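3.2 Home visits and what parents told us

We came to the Bostcombe visits with a fairly simple plan, and I think it is fair to say that the families improved it a good deal. Each household was seen 4 times, always by the same visitor, and parents were free to talk for as long as they liked about bedtimes, mealtimes and the moments when tempers ran short. 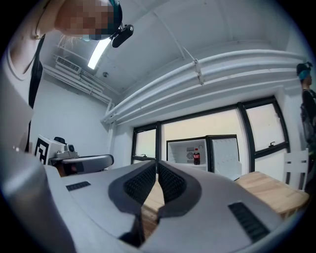
Most visits lasted 90 minutes, and the warmest conversations often came near the end, once the forms had been put away. Viktória Szalai, who led the visiting team, asked every parent how they themselves had been disciplined as children, and many had plainly been waiting for someone to ask (one grandmother, born in 1966, spoke for most of an afternoon).

Figure 3. Hand-held gripper and wooden table, Bostcombe study.

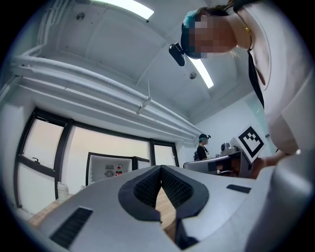

What did parents find most helpful when a small child would not settle?
A short, predictable routine, kept up by every adult in the home, was mentioned more often than any other approach, which fits well with the earlier work of Zuker and Zieliński on shared caregiving.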